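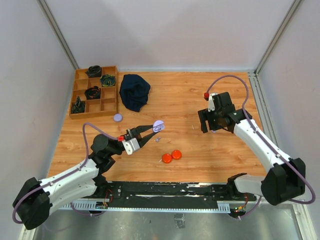
Sombat Ongart wrote to us in February that he had lived for years with all his ties on one hook behind the door, and when he needed the black one he had to take down every other tie first. Now they are rolled and each has its own place, and he asked if we could make him the same tray again for the belts. We could, and we did. His letter explains our work better than we can, so we put it first.

Skikdale
About us

Skikdale is a small company which makes wooden trays with compartments and teaches people how to use them. We started with ties, and ties are still the largest part of what we do. Later came belts, scarves, ribbons, socks, sashes and the straps that belong to bags. What all these things have in common is that they are long, narrow and soft, and they do not like to stay where you put them.

Our workshop and our small shop are in the same building, at 102 Grever Road. The shop is in front, with a window to the street, and the workshop is behind it. If you come while a tray is being sanded you will hear it, and we ask you to be patient for a moment until somebody can come to the counter.

How it began

The first tray was made for our own use. At that time we were a repair workshop for ties and scarves only. Customers brought a tie with an open seam or a worn edge, and we opened it, changed the lining if it was necessary, and closed it again by hand. The repair was good work and we were proud of it, but the table was always in disorder. Ties of different customers lay over each other. One slipped under the cloth and we looked for it a whole afternoon, while the customer waited in the shop and was very polite about it.

After that afternoon we took some thin wood left from a shelf and made a box with partitions. It was not beautiful. The corners did not meet well and one partition was higher than the rest. But every tie had its own square, and when a tie was finished we rolled it and put it back in the same square, and the table was free for the next one.

Customers saw the box on the counter and asked the price of it. For a long time we said it was not for sale. Then we sold it, and we had to make another one for ourselves the same evening.

The tray we call Flakis

Our best known tray is Flakis. It has twelve square compartments in three columns and four rows, divided by thin partitions. We tried other arrangements before. A tray with long compartments is good for ties which are folded in half, but a folded tie lies flat and slides when the drawer is pulled quickly. In a square a rolled tie holds itself against the walls, and you can see the edge of every layer from above, so you know which tie it is without taking it out.

The partitions are thin for a reason which customers often ask about. A thick partition looks strong, but it takes space from the roll on both sides, and nothing in this tray is heavy. We sand the top of each one by hand, and we check it by pulling a piece of old stocking across it. If the stocking catches, we sand again.

Flakis is made to go into a drawer, but many of our customers leave it on top of a table or a chest. Both are fine. Please only keep it away from the radiator, the wood does not like it.

It is quite normal to have empty compartments. People apologise to us for this when they send a message, as if they had not finished their homework. A man with four ties does not need to buy eight more. The empty squares can take a watch, a pair of cufflinks, a handkerchief, or they can stay empty. We find that a tray with free places is used better than a full one, for it is easier to put a thing back when there is a choice of where.

Other things we make

Prasertsri is our tray for belts. It is deeper than Flakis and the compartments are larger, as a belt needs more room for the buckle. The name comes from the village where we bought the wood for the first ones. We do not buy there any more, the sawmill has closed, but we kept the name.

We also make a narrow tray with one row only, for ribbons and for measuring tapes. It was asked for by a dressmaker and we thought she would be the only person who wanted it. Now it goes mostly to people who wrap many presents.

On request we make trays to measure. Send us the inside width, the inside depth and the inside height of the drawer. We repeat the word inside because we have received the outside measurements so often. A tray to measure takes about six weeks. Flakis is normally ready in the shop and you can take it with you.

Last year 992 trays left the workshop, all sizes together. For a company of our size this is a good number, and we do not wish to grow it very fast. There are five of us, and each tray passes through the hands of at least two.

How we roll

We are often asked for the correct method, and we teach it in the shop to anybody who has ten minutes. Begin with the narrow end of the tie. Fold it once over itself, very small, and continue to roll towards the wide end, with the lining side inwards. Do not pull. The roll should be firm enough to stand and soft enough that you can press it with one finger. Put it into the compartment with the coil upwards, and let the wide end rest against the wall.

If the end does not want to stay in, leave it. A tie that has been worn for a whole day remembers its knot, and it needs a night before it rolls nicely. We recommend to undo the knot completely, hang the tie until the morning, and roll it after breakfast. Some customers roll on the evening itself and have no problem. Silk forgives less than wool.

Knitted ties should always be rolled, never hung, they become longer on the hanger. For very thick woollen ones we suggest to fold in four and put the fold downwards.

Dark colours are the difficult ones. Black, navy and dark green look all the same in the early morning with the lamp on, and many people have gone to work in a navy tie which they believed to be black. Our advice is to give the plain ones one column and the patterned ones another, and to leave a square between two colours which you confuse. It sounds too simple, but it helps.

A word about cloths

With each tray we give a soft cloth. It is for dust, and also for laying under the tie when you roll it on a table that is not very clean. Wash it by hand. It does not need to be ironed or folded, we keep ours crumpled next to the tray where it is quickly found.

The lessons

In the cold months we hold evening lessons in the back room. They begin at seven o'clock and finish when the last drawer is discussed, usually before nine. People bring what they have at home in a bag - ties, scarves, the belts of dressing gowns, once a great quantity of karate belts from a family where everybody practised - and we empty the bag on the table and sort it together. First we put away what is dirty or broken. Then what is left is rolled, and only at the end do we speak about trays. You do not have to buy one. Several people went home and made their own from a cardboard box, and one of them sent us a letter with a drawing of it, very exact, which hangs in the workshop.

Children may come with a parent. They are generally better at rolling than adults, their fingers are smaller and they are not in a hurry.

Repairs

We still repair ties and scarves, though less than before. Open seams, loose linings and lost keeper loops we do ourselves. Stains we do not treat. Please do not try to remove a stain with water before you ask a good cleaner, on silk the water mark is often worse than the soup was.

A repaired piece comes back to you rolled. If you prefer it flat, say it when you bring it.

Broken partitions of our own trays are replaced without payment, also when you sat on the tray. Bring it or send it, and write your name on the bottom in pencil. We have at this moment two trays in the workshop with no name on them, and we would be glad to give them back.

Visiting and writing to us

The shop opens at ten in the morning and closes at five in the afternoon. Between one and two we eat, but if you see us through the window you can knock. There is no parking in front of the door. The bus stops on the other side of Grever Road, near the chemist.

Letters and messages are answered in the order they come, normally within a few days. If your question is about a tray to measure, please write down also what you want to keep in it. A drawer for ties and a drawer for socks can have the same size and still need a very different tray, and we prefer to know it before we cut the wood.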